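Acta de la reunión de planta. Residencia Lodau
Fecha: 2020-01-08
Modera: Geum-ok Shin
Asistentes: equipo de habitaciones, lavandería y recepción

1. Acta anterior
Se aprueba sin cambios. Queda corregido el nombre del proveedor de fundas, que es Clivico y no Clívico, con acento.

2. Habitaciones del ala Montoya
¡Muy buenas noticias! El ala vuelve a estar abierta y los primeros huéspedes han dejado comentarios estupendos sobre las camas y, sobre todo, sobre los muebles antiguos que decidimos conservar. Geum-ok felicita al equipo por el montaje y propone mantener la misma disposición hasta abril. Se acuerda por unanimidad. Falta colgar dos cortinas y cambiar una bombilla del pasillo.

3. Ropa dejada sobre la cama
Es el punto que más ganas teníamos de tratar, porque lleva meses dando lugar a dudas. Hasta ahora cada cual lo resolvía a su manera: unos doblaban la prenda en el sitio, otros la colgaban, otros no la tocaban. Se propone una pauta común, muy sencilla: la prenda se extiende primero sobre la cama, con el cuello hacia el cabecero, se alisan las mangas, se dobla en 3 y se deja en el asiento junto a la pared. Después se estira el edredón y se colocan las almohadas. Se repasa con el caso de la camiseta negra.

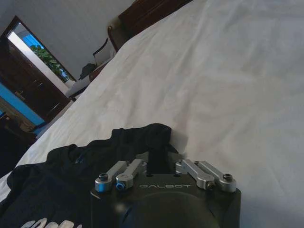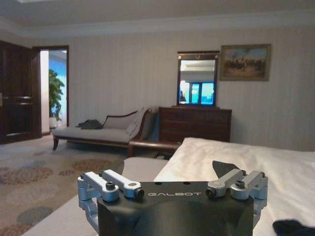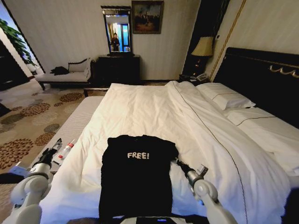 Camiseta negra sobre la cama; en la última se lee el «FREE!» del pecho.

Desde lavandería se comentó que la pauta gusta mucho, pero que las camisetas estampadas convendría doblarlas con el dibujo hacia dentro, que así se roza menos, y se preguntó si lo mismo valía para las sudaderas. Se contesta que sí a las dos cosas y se incorpora al texto. También se aclara que la ropa interior y los pijamas se dejan donde estén, y que nada se lleva a lavar sin la bolsa firmada por el huésped.

Recepción pide que la hoja con la pauta quepa en media página. ¡Cabrá!

4. Ropa blanca
Nurkero ofrece un pedido conjunto de 200 fundas de almohada con la entrega incluida. El presupuesto ronda los 1.000 euros, aproximadamente lo que habíamos reservado. El tacto de las muestras entusiasmó a toda la mesa y se aprueba la compra. Se pedirá además una muestra de edredón más ligero, para ver cómo queda en las camas grandes antes de decidir nada.

5. Ruegos y preguntas
Se pide engrasar las ruedas del carro pequeño. Se recuerda que el cuarto de planchas se cierra con llave al terminar el turno.

Geum-ok redactará la hoja de la pauta y la colgará en el cuarto de lencería. Se levanta la sesión.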